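Buying and Selling a Used Bass: Speaker Notes
Mindale Music Society, 16/11/2023

Opening
Thank people for coming. Say who I am and that I repair and sell stringed instruments from the workshop in Planville. Tonight is on buying a second-hand double bass, and on selling one without falling out with the buyer. Questions at any point.

Ask for hands up: who plays, who has a child learning, who has one in the loft. Adjust to suit.
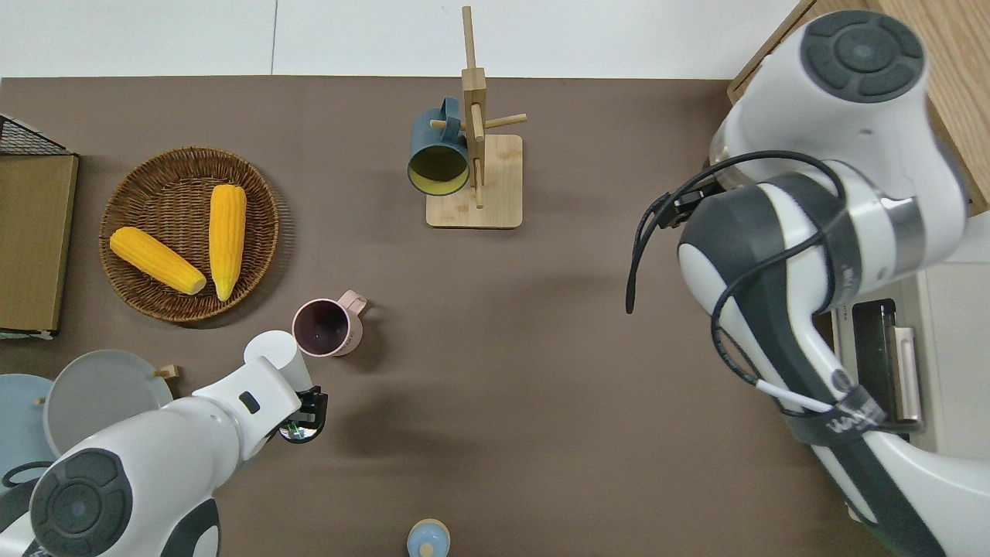
What you are paying for
Three sorts of bass: plywood, part carved, fully carved. Pass round the offcuts so people can see the layers at the edge. A plywood bass copes better with a cold van and a warm hall. A carved one usually has more to say, but it cracks if it dries out.

Say plainly that a good plywood bass is a better buy than a poor carved one. Somebody will disagree. Let them, then move on.

Age does not set the price. The bass on the stand is from 1940. It has had a new neck, and the label inside came from another instrument. It still plays well and I priced it as a repaired bass.
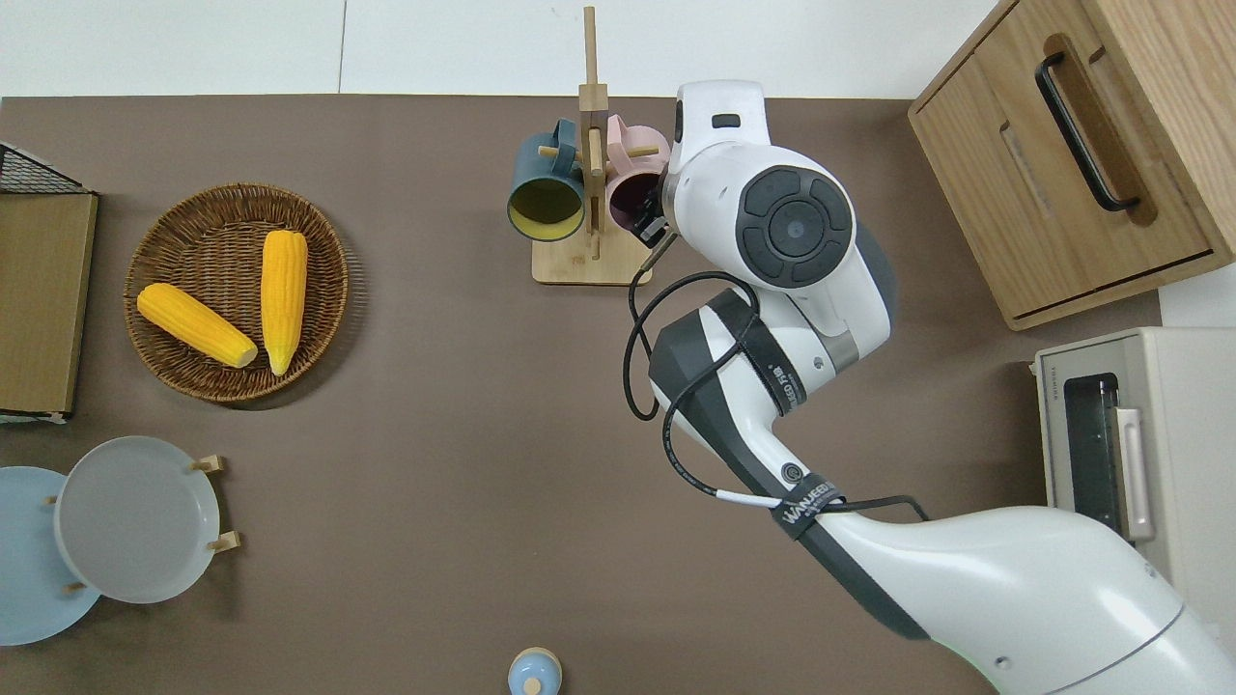
Looking one over
Bring a torch and a small mirror. Look in through the f-holes for the bass bar and for old cleats along the cracks. A crack that has been glued and cleated is no great worry. A crack under the soundpost is, and I would want a proper quote before making an offer.

Sight down the fingerboard from the scroll end. It should have a slight dip along its length. A hump near the neck joint means planing, or worse.

Play every note on every string, slowly, up to the octave. Listen for buzzes and for the one note that howls. Most basses have a howler somewhere, often near A on the D string.

Demonstrate on the 1940 bass. Do the loose tuning machine first, as the back row can hear that one. 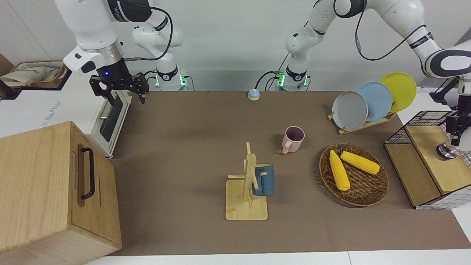

Costs after the sale are where people get caught. Strings for a full set-up on the Pollock bass I did in the spring came to 288 pounds. The whole job, with a new bridge and the fingerboard planed, was 475. Neither figure was in the advert, and the buyer had spent everything on the instrument.

So keep something back. Allow for strings, a bridge, a decent bag and a visit to a repairer. If the bass needs none of it, you have money for lessons.

Insurance: check the home policy. Many stop at the front door, and some leave out anything used for paid work. Ask for the answer in writing.

Trying before you pay
I let people take a bass home for a week against a deposit. A bass that sounds huge in my workshop may sound like a wardrobe in your front room. Take it to rehearsal and ask someone to listen from the far end of the hall.

Private sellers may not agree to a week. Ask for an hour, and take a player with you if you are a beginner. Pay by transfer and get a receipt with the maker's name spelt as on the label, plus any known repairs.

Mention the Oltuvach basses, as I am asked every time. They are sound factory instruments with heavy necks. Check that the neck angle has not dropped. 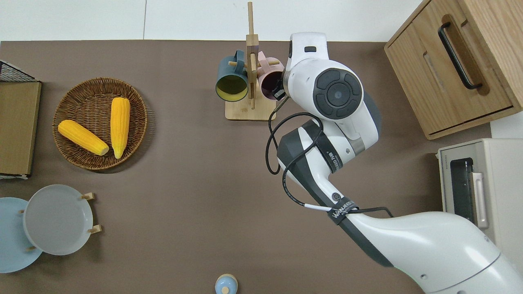 Planville Strings wrote to say that a week is too short, and that their players get 20 days with every bass before any money is due. Read that out, it is a fair point. My answer is that I have fewer basses than they do, and one away for that long is one I can't show to anyone else. I do extend it if asked.

Selling
Clean it with a dry cloth and leave the varnish alone. Put on playable strings. List every repair you know of, including the ugly ones — the buyer will find them with the torch in any case.

Photograph the scroll, front, back, ribs and label in daylight. Give the string length and the body length, as many buyers have small cars.

Finish with questions, then anyone who wants to can try the two basses by the piano. Rosin is in the blue tin. Lock up by the side door.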